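Our sample bench has had two new arms since June and I've been promising you all a proper thread, so let's go! (1/19)

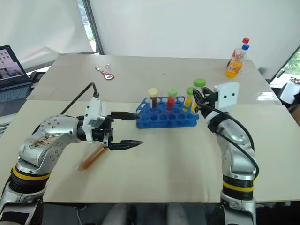
Mamta Tiwari
December 7, 2022

For anyone new: I work in the test lab at Volora, on the Drelside site. We get tubes in all day long, and for as long as I've been there, the job at the start of every shift has been the same. Take tube out of bag, check label, stand it in rack. Then do it again until your thumbs ache. (2/19)

The arms are learning to do the rack part. Two of them, one each side of the bench, each with a black gripper on the end. The right one has a tube with a bright green cap in its grip in the photo, just beside the blue rack. I could watch it for hours (and have, sorry Dinesh). (3/19)

Dinesh Sandhu is our shift lead. He was the biggest doubter in the building when this was first mentioned. He asked more questions at the first meeting than the rest of us put together, and they were good ones. Who stops it if it goes wrong? Who mops up? Whose name goes on the sheet? (4/19)

Answers, as they stand: whoever is on the bench stops it, big button, no permission needed. Whoever is on the bench mops up, same as ever. And a person signs for every rack. That last one took a month of arguing and I'm really glad we stuck to it. (5/19)

We're running practice racks for now. 300 tubes per practice day, split into batches of 30, with one of us sitting alongside the whole time. On our best day so far 291 went in cleanly. The other nine we put in by hand and wrote up. (6/19)

The write-ups are my favourite bit, which I never thought I'd say about paperwork. You put down what the arm was doing, what you'd have done, and whether the two match. It makes you notice your own hands! I had no idea I tilt every tube before I let go of it. (7/19)

Tubes lying flat on the table are a whole subject of their own. Standing in a rack, easy enough. Lying down at an angle, like the one with the orange-brown liquid in it under the left gripper, you've got to think about which end you're coming at and what the other end will do. (8/19)

I do it without thinking. You do it without thinking. Try telling someone how, step by step, in words. Dinesh and I spent a whole tea break on it with a biro and got nowhere. (9/19)

So what's changed for us? First thing: the start of the shift is calmer on practice days. I used to have my head down for the first hour. Now I'm looking up, talking to whoever's next to me, catching odd labels sooner. (10/19)

Second thing: hands. Two people on our team have sore wrists from years of racking and capping. One of them cried a bit when she saw the first full rack go in. I'm not going to name her but she knows I'm telling you all. (11/19)

Third thing, and I want to be fair about it: people were worried about hours. I was too. We asked straight out and got it in writing that the bench team stays the same size through the trial. After the trial is a separate talk and we'll be having it, loudly. (12/19)

There's also a new job that didn't exist before. We call it sitting second. You keep an eye on the laptop with the camera picture on it, you keep an eye on the arms, and you write down anything odd. Everyone on the bench takes a turn, including the new starters. (13/19)

New starters still learn racking by hand first, by the way. Chauhan, the firm that came in to do our training days, asked if we wanted to skip that. The whole room said no at once. You can't spot a bad grip if you've never had a tube slide through your own fingers. (14/19)

Things the arms are still poor at: labels that have come half off. Caps put on squint. Tubes touching each other. Anything a bit sticky. I find this quite cheering. (15/19)

Things they're great at: doing the last tube just as carefully as the first one. By the end of a long shift I can't say that about myself. (16/19)

We log it all in Lololar, which is the same system we use for everything else, so there was no new password to forget. The practice log hit 489 notes this week. Dinesh reads every one and writes back on most of them. Told you he was thorough. (17/19)

Someone asked in my replies last time if it feels strange working next to them. It did for the first few days, I kept saying excuse me! Now it's more like having the radio on. You know it's there and you hear it when something sounds off. (18/19)

Next up is mixed cap colours in a single batch, and I've put my name down to sit second on the first run. If you work on a bench and your place is thinking about this, ask me anything. I'm on lates this week so replies will be slow but I do read them all. (19/19)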